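September, evening. Skerden
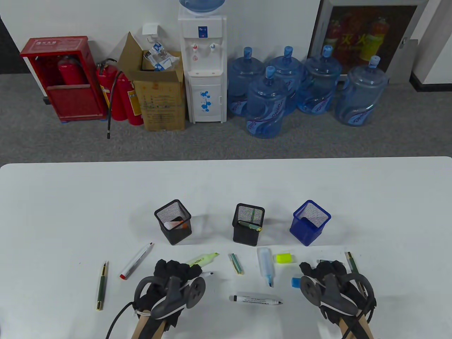

Office, morning: extinguishers and water dispenser along the wall.

Got to the distillery office at 7 and spent the first hour on the cask book. We have 228 casks in the lower cellar now, counting the ones that came over from Ollen in the spring. Two had the wrong fill year written against them. Fixed in pencil, will ink it once I have checked the heads.

The pears are late. Morin sent one load yesterday and it was half green, so I had it spread out on straw in the shed and told them to hold the next one for a week. They weren't pleased. Last year we had pressed everything by now. The juice from the first pressing tastes thin but clean, and it has started to work in tank 3.

Ran the small still after lunch. Charged it with 752 liters of last season's perry, the end of the old stock. Slow to come up, as usual with the wind from the north. I cut the heads a little later than I like — there was a glue smell that hung on — and the heart came off well after that. Pear skin, some pepper. I put 30 liters aside in glass to see how it sits before any of it goes into oak.

Vakeo wrote about the winter order. They want 140 bottles of the eight-year and asked again if we would drop the wax seal and use a plain cap. I said no to the cap. The price I left for tomorrow.

Topped up the old row before closing. Cask 12 is weeping at the third hoop again, so it will have to be emptied and sent out to the cooper. The angel's share in that corner is more than I want to pay for, and I think the new vent is too close to it. Need to move the row or block the vent.

Home at eight. Soup, bread, the last of the hard cheese. My hands still smell of heads. Tomorrow: wash the still, ring Morin, buy pencils.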